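Home | Posts | Play Pantry | Archive | Contact

Returning the Play Vegetables to Order
01/07/2024

The play kitchen has been in service in this household for 4 years, and its contents were last reviewed in November.

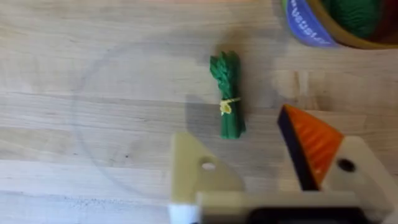 The review follows a fixed procedure. Each item is set out on the table, examined for wear and returned to its proper container. Green vegetables are kept together. Any bundle held by string is checked at the knot, and string that has worked free is replaced the same evening. Pieces from the Pilta set are stored apart from the older Grorkeo pieces, as the two differ in scale.

On this occasion 22 items were retained and 2 were set aside for mending. The fruit will be addressed in a separate post, once the replacement basket has arrived from Porilport.

Comments (3)

mapleporch: Do you wash the fabric ones? Ours have turned gray.

Author: Cold water and mild soap, then flat on a towel.

tworedboots: We lost our carrots in the move. Still looking.

Contact | Copyright Play Pantry | Back to top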